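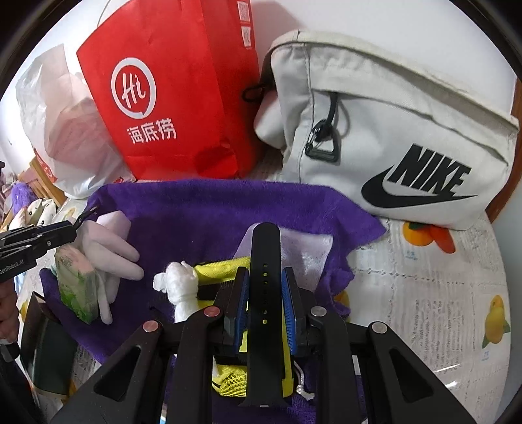 A black watch strap held upright, with something bright yellow behind it.

Tilard Practice Amp review
by Nayeli Chávez
26 November 2021

I've been playing bass in a rocksteady band since August, and my downstairs neighbor Fidelina Salazar has been very patient about it. The Tilard is the first small amp I've owned that lets me practice in the evening and still enjoy the sound!

The low end is the big surprise. Those long, round notes that carry a reggae tune come through warm and full even with the volume down at 4, and there's none of the papery buzz I got from my old Lennox combo. I ran the same bass line for most of an hour (sorry, Fidelina) just because it felt so good under the fingers. Push it past 6 and it starts to growl a little, which I love for dub, though a jazz player might want it cleaner.

The controls are simple: bass, mid, treble, volume and a small switch marked "deep" that I turned on the first night and haven't touched again. The headphone jack is quiet and the aux input works fine for playing along to records. I do wish the power cord were longer, and the handle digs into your palm if you're walking any distance. It took me roughly ten minutes to get from the car to our rehearsal room at Hurnholm and I swapped hands the whole way.

With a full drum kit it gets lost, so don't buy it for gigs. For the bedroom, or a quiet run-through with guitar and keys, I'd pick it again tomorrow. Mine was $100 used from Kekcombe Music, with the manual still in the box.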